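Vurkier Desk Tidy: demonstrations by remote control

README for the second release, September

What is in this release

This dataset has 244 demonstrations of a person teaching a robot arm to tidy small things on a desk. All of them were recorded by remote control. The operator moves a small leader arm with one hand, and the robot arm copies the movement. The gripper opens and closes with a trigger on the leader arm. There is no script behind the motion, so what you get is the hand of the operator, including the hesitation.

The work was done at the Dirkdale workshop by Wenjie Xia and Huiling Li. Wenjie built the control software, which we call Sithole, and Huiling was responsible for the tasks and for checking every recording. Both of us were operators.

Tasks

There are three tasks in the release. The name in brackets is the folder name.

Pick and place (place). The operator picks one small object from the cloth and puts it in a cardboard tray. The objects are stiff and easy to hold.

Cable to tray (cable). The operator takes a cable close to its plug, lifts it and lays it down in the tray. The rest of the cable may hang over the tray wall at the end. We accept this as a success if the plug itself is inside.

Clear the middle (clear). The operator moves everything out of the middle of the cloth, in any order. These are the longest recordings and the most different from each other.

Folder structure

Each demonstration has its own folder, with a number as the name. Inside you will find:

wrist.mp4, the video from the wrist camera
joints.csv, the joint positions of the robot arm
leader.csv, the joint positions of the leader arm
gripper.csv, the opening of the gripper, where 0 is closed and 1 is fully open
note.txt, a free comment by the operator, sometimes empty

The time column is the same in all csv files and begins at zero with the first video image. In the first release the gripper file was late compared to the video. This is corrected now, so please do not apply the old shift again.

How we recorded

The operator sits beside the robot and looks at the real desk, not at a screen. We tried the screen in the beginning. It made the operators slow, and they often stopped too high above the object. With the direct view the motion is smoother, but please keep in mind that the operator could see things that the wrist camera could not see. A policy trained only on the wrist video has less information than the person had.

Before each demonstration the arm goes to the start position by itself. Then the operator closes and opens the gripper one time to mark the beginning. You can cut this part if you do not need it. The mark is in column 2 of gripper.csv.

New operators did 10 practice runs before we kept anything. The practice runs are not included.

If the object slipped, the operator was allowed to try again in the same recording. We kept these cases on purpose, and the word "retry" is written in note.txt. We think they are useful for learning how to recover. If you want only clean demonstrations, please filter by this word.

Cable task: some advice

The cable task is the one we receive most questions about, so it has its own section.

The approach should be slow. The wrist camera moves together with the gripper, and when the operator turns the wrist quickly, thin things are hard to follow in the video. Bring the open fingers over the plug first, correct the angle of the wrist, and only after that go down. If you grip the cable far from the plug, the plug swings during the lift and may land outside of the tray.
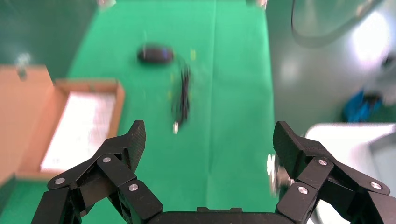

Wrist camera view, cable task: fingers open, white plug between and beyond the fingertips, cardboard tray at left.

The color of the cable also matters. A black cable next to black fingers is a difficult case for simple color segmentation. We suggest that you look for the plug first when it is a light one, and follow the cable from there.

Known problems

Fast movements give motion blur, mostly on objects far from the fingers. We did not remove these images.

The light is not even. Some recordings have a strong bright area on the surface next to the cloth. If you use automatic exposure correction, check the tray also, as its white lining can lose all detail.

Things that do not belong to the task can be visible beside the cloth. They are not labeled.

The gripper value is the command and not the measured force. When the fingers hold something thin, the value can be near 0 although the object is well held.

Loading

The loader is in the tools folder. It reads one demonstration or a complete task. The old Jindetti format is still supported for reading, but we do not write it any more. If you have files in this format, run the converter before you mix them with the new ones, otherwise the joint order will be wrong.

Use and contact

You may use the data for research and teaching. Please do not use it to judge the safety of a robot near people, it was not collected for this.

When you find an error, open an issue and give the number of the folder and the time in the video. Huiling answers questions about the tasks and the notes, Wenjie about the loader and the control software.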